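Why does my homemade popcorn seasoning slide right off?

Posted by Mamta Agarwal, January 22, 2026

I bought a bag of Dunance dill pickle popcorn on a road trip and have been trying to copy it at home ever since. The flavor is close (dill, vinegar powder, a pinch of sugar, plenty of salt), but most of it ends up at the bottom of the bowl. I air-pop the corn and toss it while it's hot. What am I missing?

Pascal Brunet
Hi Mamta, what a fun project! Your salt is probably too coarse. Run the whole mix through a coffee grinder until it feels like powdered sugar, then let the dust settle before you lift the lid, or you'll be sneezing vinegar all evening like I was. Air-popped corn is also awfully dry, so drizzle on a little melted butter or coconut oil first, a spoonful at a time, and keep tossing.
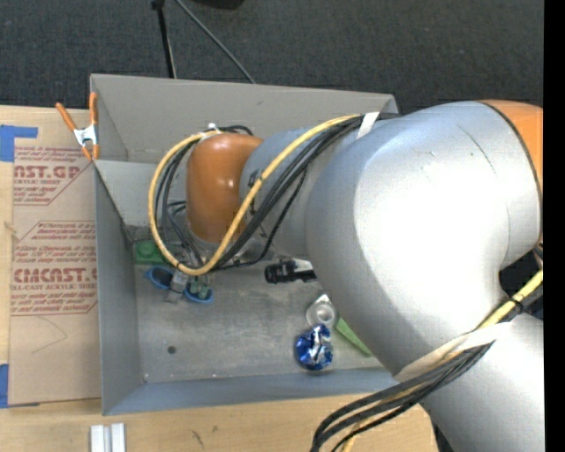

Robot arm over an open metal bin.

I go up to 14 grams of oil for a big bowl, and past that it gets soggy on me. Add the seasoning in a few rounds and taste as you go, because vinegar powder sneaks up on you.

Josiane Millet
just buy the Drolano one, it's better than Dunance anyway

Benoît Pruvost
Agree with Pascal on the grinding. I use an oil mister, and it coats much more evenly than a spoon.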